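Search this site Search
4 min read

Speaker notes: Running a toy library on a small budget

Slide 1. Thank the hosts at Cullow. Say who I am and where we're based (Binmont, two rooms behind the branch library). Mention that handouts are by the door.

Slide 2. What a toy library does. Families join, borrow up to four items, keep them for three weeks. We have 829 items on the shelf list and 22 of those are ride-ons, which take up more floor than everything else put together. If you are starting out, say no to ride-ons for the first year.

Slide 3. Money. Our first-year budget was 3,000 dollars. Most of it went to shelving and insurance. Toys were nearly all donated. Pause here, people usually want to write this down.

Slide 4. Sorting donations. Small pieces are the hard part. We bag sets with a card listing every piece, and the card goes out with the bag. Loose animals and figures get pooled and lent as a mixed lot.

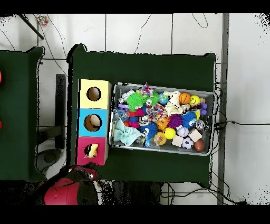 What do we do when a set comes back with a piece missing?
We write it on the card and put the set back out if it still works. We only charge when the whole thing is lost. Fines cost us members in the first year and brought in very little.

Slide 5. Cleaning. Hard plastic gets washed with dish soap and air dried overnight. Fabric goes through the machine or we don't take it. Batteries out before anything goes on the shelf.

Slide 6. Software. We used a spreadsheet until April, then moved to Studa. Moving the records over took longer than planned. Skip this slide if short on time.

Slide 7. Contacts, then questions. Stop by 3:45, the room is booked after us.

3 comments

Oranuch Ongart
Thanks for posting these. Do you lend puzzles? We stopped at anything over 100 pieces.

Garcia
The pooled figures idea is good. Ours just sit in a box in the closet.

tplmom22
Is the handout online anywhere? I had to leave before slide 5.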